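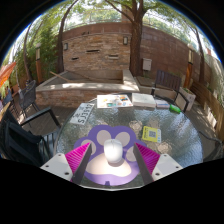 Photo: Smaranda Nistor

From: Virgil Bucur
To: Tamholm neighbors list
Subject: Re: Working outdoors – the case for it

Anca Mocanu wrote:
> Since I moved my desk out to the patio I get through so much more.
> There was a survey of 3,416 people and nearly all of them said
> they felt sharper outside. Everyone should try it before November!

Anca, I'd like to see this survey. Who ran it? Who paid? If it was a company that sells patio furniture, I can guess how the questions went. "Felt sharper" is a mood. Did anyone check the work?

I tried it for 3 weeks last summer. Glare on the screen until four, then the mower on Sârbu Street, then wasps. A glass table and a mouse on a pad look fine in a picture, but I went back in to answer the phone so often that I gave up on the chair.

Emilian says the fresh air helps his back. Maybe – he also bought a new chair that month.

If somebody has the actual report, please post the link. I'll read it indoors.

Virgil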